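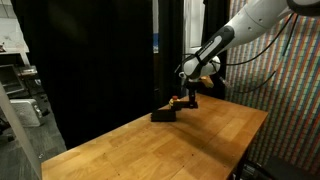 Pour Heinonen, un plan de travail en bois massif vit par ses joints, et c'est là qu'il faut regarder d'abord. Ruddock répond que non, les taches comptent autant. On a suivi les deux.

3.2 Surface du plateau

Figure 2. Plateau en lames de bois clair, joints visibles sur la longueur, quelques points sombres et éraflures. Un bloc noir est posé à plat dessus.

Relevé fait à Clillham, le mardi, lumière du matin. Grille de 100 cases, 63 avec au moins une marque. Joints : rien d'ouvert au toucher. Éraflures courtes, peu profondes, surtout dans le sens des lames. Les points sombres, origine non tranchée (nœuds ? encre ?), on les a gardé dans une classe à part.

Ponçage grain 100 puis huile Durka, deux couches, sur la moitié gauche seulement. L'autre moitié reste temoin. Second passage prévu en septembre, même grille, même heure. Pour le chant avant, voir 3.3.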